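The Desk Problem

Cables, dividers, one good white surface. What two people learned from clearing a workroom down to almost nothing

Start with the power strip. Everyone leaves it till last and then it ends up on the floor under a chair, where you kick it.

Munther Qaisi puts his on the desk. On top, in plain view, left side. "I used to hide it," he says. "Then I spent half my life on my knees." He has fitted out rooms for ten years, mostly shared ones, mostly on budgets that would make you wince. The workroom in Atinthorpe cost 2,000 dollars all in, and 403 of that went on divider panels he nearly sent back.

More on those in a minute.

The room first. It has a fat curved column you can't move and a pipe you can't hide. Previous tenants boxed things in, shelved things over, hung a calendar. Qaisi painted. White, two coats, done by lunch. "It's a column. Let it be a column."

Callum Leckie works with him and does the measuring, also the arguing. Leckie wanted a plain rectangular table. Lost. He now admits the curved front edge is easier on the forearms, you pull your chair into it and stuff is just nearer. Corners collect junk, he says. Take away the corner and the junk has to go somewhere honest, like a drawer.

The dividers are dark gray. They came from Gourlay, a small office supplier, and they stand up on little clips at the base. No drilling. Qaisi's complaint was the color (too heavy, he thought, against all that white) and he had the return label printed and everything. Then he stood one at an angle, off to the side, and went quiet. They stayed.

His rules for a shared desk, scribbled down while he was hunting for his car keys:

Nothing lives at the back edge exept the panels.
One strip, one side. If it needs a second strip, it's a diferent desk.
Spare clips go in a tin.
Wipe it at 4 p.m. whether it looks dirty or not.

The wiping matters more than you'd think. White shows everything. Coffee rings, pencil, the gray smear a sleeve leaves. Leckie tried three sprays and settled on one called Plovuta, then went back to dish soap and warm water. Cheaper. Smells of nothing much.

White desktops, gray dividers, plenty of bare surface in Atinthorpe:

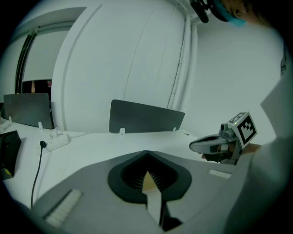
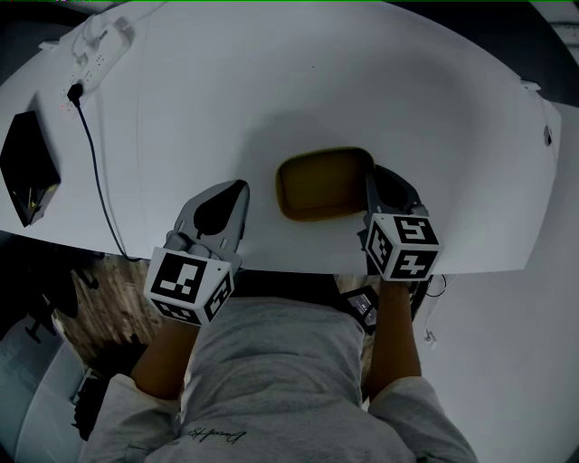

Storage is where they still disagree. Qaisi bought a Stanatico drawer unit on casters, 2 drawers, and rolls it wherever there's a gap. Leckie says anything on wheels is a thing that's never where you left it. He wants a wall shelf. The column is in the way of the wall shelf. Back and forth, since May.

Meanwhile the unit sits by the door with a roll of tape on top and somebody's lunch in the bottom drawer.

If you're doing this at home, Qaisi's advice is to clear the whole surface onto the floor first, all of it, and only lift back what you reach for over the next two days. The rest goes in a box. Don't label the box yet. He has one from an earlier job that he still hasn't opened, and he's fairly sure the good scissors are in it.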